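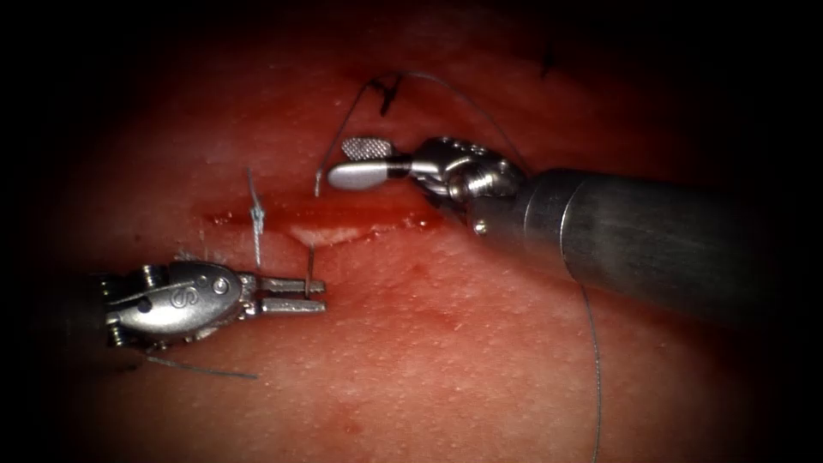

I signed up for the evening suturing course at Pletach in December, mostly so I would stop putting it off. My hand stitches were fine for the first class and bad for the next four. What I could not get was the tail. I kept cutting it short, then losing it when I needed something to hold. Now I like it the way it is here, standing almost straight up at the left end of the incision, where I can find it again. The pale strip below the middle of the cut is the part I look at most. If the edges are pulled apart there, I want the next bite close to it.

Dirceu Vieira taught the course and had us keep a notebook. Mine has 62 pages filled, a lot of it the same three lines about tension. Pull until the edges meet, then stop. I pull too hard when I am tired – the tissue puckers and the whole row has to come out.

I practice 45 minutes at a time now. Adalberto Xavier does over 100 throws in a sitting and says it helps him. I tried that twice and my knots got worse toward the end.

Next I want to work on closing longer cuts with a running stitch. I have the thread for it already.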